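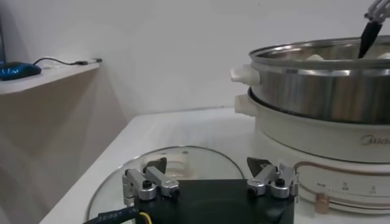 The view from the left wrist: the glass lid on the worktop, the steamer with its buns, and the second hand with its utensil.

The lid is the hard part

When I arrived at the Kirnotton laboratory, a little after ten in the morning, I expected that people would talk with me about hands. Everybody who writes about robots writes about hands. But Valentyna Hordiienko wanted to talk about lids.

"A lid has no good side," she told me. "It is round, it is smooth, and when it is glass the camera looks through it and sees the table. For a person it is nothing. For us it was most of the winter."

Hordiienko leads a small group that works on a method called Gredum. The name has no meaning, she says, it was free and it was short. The method tries to solve a problem which is known to anyone who has tried to teach a robot a kitchen task with two arms. You can show the machine how to do the whole work, many times, and it will learn to copy you. But if one piece of the work goes differently from what you showed, the copy falls apart, and the robot continues with its movements as if everything is in order.

The task they chose is simple to describe. There is an electric steamer on the worktop, with a steel tier on top of the base, and steamed buns in the tier. The robot must take away the glass lid, lay it flat beside the steamer, and then take the buns out with a utensil held in the other hand. One arm does the lid and the other arm does the food. A child of eight could do it, with a warning about the steam.

In the usual way of training, a person guides both arms, and the computer records everything together as one long example. Gredum cuts the example into pieces, and it cuts each arm separately. Between the pieces it puts what the group calls a question. After the lid is down, the left arm must answer from its own wrist camera: is the lid resting, is it flat, is it out of the way? Only if the answer is good does the right arm get permission to go into the steamer. If the answer is bad, the left arm repeats its last piece and the right arm waits above.

"The waiting was more difficult than the moving," said Leobardo Zamudio, who wrote most of the software. A learned controller does not like to stand still. In the recordings people almost never stand still, so the robot has few examples of it. His first version would wait for a moment and then drift slowly down towards the food. He solved this by asking the people who guided the arms to make pauses on purpose, in strange places, which they found very annoying.

In total the group recorded 346 demonstrations. This is a modest number for this field, where larger laboratories may use many thousands. After that they made 100 test runs with Gredum and 100 with a controller trained on the same recordings in the usual way, without cuts and questions. The usual one completed the full task in 43 runs. Gredum failed in 19 and completed the rest.

I asked if this is a good result. Hidayah Pasaribu, who was responsible for the tests, made a face. She is pleased with the difference, but she does not like the failures, and she has watched the recording of each one. In most of them, she said, the question itself was answered wrongly. The wrist camera looked at the clear lid and decided that it was flat, when in fact its edge was lying on a cable or against the base of the steamer. The thin metal rim helps, because it catches the light and gives the camera a line to follow. With a lid that has no rim they have not got far.

There is also criticism from outside. Crescencio Montes, who builds food handling machines in Mendoza and has read the group's report, thinks that the cuts are placed too much by hand. "Somebody decided that the lid is one piece and the bun is another piece," he wrote to me. "For a steamer I accept it. For a whole kitchen, who will sit and decide?" Hordiienko agrees with him more than I expected. At present a person marks the cuts on a small part of the recordings and the computer guesses the others, and it guesses badly when both arms are moving at the same time.

A second version is already planned. Leopoldo Cuevas, the youngest of the group, is working on a way to find the cuts from the force in the fingers alone. When something is let go, the force drops, and this is a natural place to ask a question. He has tried it first on pouring, and there it is less useful, because in pouring nothing is let go until the end.

The group will also lend its recordings to Didinow, a partner workshop with a different pair of arms, to see if the method survives the journey. Zamudio is doubtful about the fingers, which have another shape there. Pasaribu is more worried about the steamers, as the partner has promised to bring three, and one of them has a lid with no rim.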